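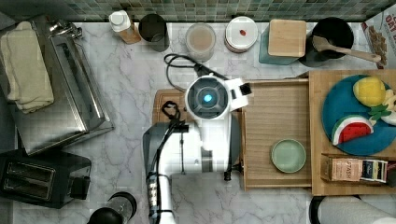 Ticket 1229 – Kitchen cell, Bemarham site: arm stops on shared counter, staff bypassing setup rules
Status: Open, waiting on site
Opened by: Hemant Saxena
Assigned to: Detlef Rieger
Priority: Medium

Problem as reported
Arm goes into protective stop mid reach. Six times this week, always on the way back from the plate side. Staff clear it at the pendant and carry on. No one hurt, nothing broken. Need to know if this is a fault or us.

Already tried
Restarted controller. No change.
Reseated gripper. No change.
Slowed to 38 percent. Stops less often but still stops.
Swapped counter layout on Thursday, made it worse I think.

Reply – Rieger
Don't clear and carry on please. Rule 4 on the cell sheet: second stop in one shift, arm gets parked and somebody writes it down. Only one of the six is in the log. Can't do much with one line.

Questions:
Who lowered the speed, and was it signed off? Lower is fine but it still counts as a change.
Was the payload reset after the gripper came off?
How much slack in the cable at the wrist? I see a loop curling up behind it. Want to know if it pulls when the wrist turns all the way round.
Are the keep-out zones from the old layout or the new one?

Reply – Saxena
Speed was me. Not signed. Payload no, didnt know you had to. Zones are from December, the Cindamthorpe template. Slack I'll measure Monday.

Reply – Rieger
OK. Template zones are for a bare counter. You have jars and canisters along the backsplash, a toaster on one side, boards and plates on the other. Zones have to match what is really there, glass first. Payload is my bet for the stops, but do the zones anyway, they're overdue.

Do in this order:
1. Park arm, power locked, tag on.
2. Clear anything not needed for the task. Glass jar goes off the counter or gets its own zone.
3. Keep towels out of reach of the gripper, folded or not. Cell sheet, rule 7.
4. Toaster unplugged any time the arm is live.
5. Dress the cable per Böttcher guide, then turn the wrist by hand both ways. Should not go tight.
6. Re-enter payload with gripper on.
7. Redraw zones in Rullex, save under a new name. Do not overwrite the template.
8. Slow run, one person at the stop button, hands off the counter.
9. Log it. Date, name, what changed.

If it stops again at step 8 send me the controller log, whole file, not a screenshot. Error 123 is force limit, anything else call me.

Reply – Saxena
Saturday, June 22, 2019. Steps 1 to 4 done, arm is tagged out. Jar moved to the pantry. Rest on Monday, need a second person for the button. Can we get a printed cell sheet for the wall – the one here is the old revison.

Reply – Rieger
Sending it today. Leave the tag on til step 6 is signed. Ticket stays open.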